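News > Local business > Technology

Tray-clearing robots switched off at Stirnlow canteen after grip fault 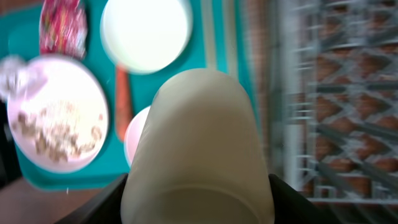 Two robots that clear meal trays at the Stirnlow staff canteen have been taken out of service after one of them crushed a full drinks container and sent hot tea over the edge of a worktop.

The spill happened shortly before 2pm, towards the end of the lunch sitting. A kitchen worker who was standing next to the machine had tea splashed on one hand and forearm. The worker was treated on site with cold water and went home early, but did not need to go to hospital.

Zumine, the catering firm that runs the canteen, said both machines were stopped within minutes and would stay off until the cause had been dealt with. Trays are being cleared by hand for now, and the canteen is opening as normal.

The robots were brought in last August to lift cups, tubs and bowls from returned trays before the plates are scraped and washed. Each has an arm with a two-fingered gripper and a small camera at the wrist. They were supplied by Bouazza, which also looks after their software.

In a short report sent to Zumine, Bouazza said the fault lay in the way the gripper judged how hard to squeeze. A sensor in one finger had been giving low readings, so the arm kept closing after it already had a firm hold. The software should have stopped the arm when the readings from the two fingers did not match, but that check had been left off after an update.

The company has gone back through the records for the machine involved. It found 124 lifts in which the gripper closed harder than it should have, out of 2,000 examined. Most were of empty containers and nothing was spilled. Kitchen staff had reported dented cups to a supervisor on several occasions, but the reports were put down to the cups being thin and were not passed on to Bouazza.

Zumine said it accepted that this should have been picked up sooner. Staff can now log damaged items on a sheet kept beside the tray return, and the sheet will be sent to the supplier at the end of each shift.

The second robot did not show the same fault, but its finger sensors are being replaced as a precaution. Both machines will also be moved further back from the walkway, and a clear screen will be fitted between the arm and the place where staff stand to scrape plates.

Before they return to use, each robot will have to complete 210 test lifts with full and empty containers, using cold water in place of hot drinks. Ondow, a safety inspection firm, has been asked to watch the tests and check that the emergency stop can be reached from both sides of the worktop.

No date has been set for the machines to be switched back on. Zumine said no kitchen hours would be cut while they are out of use, and that extra cover had been arranged for the lunch sitting.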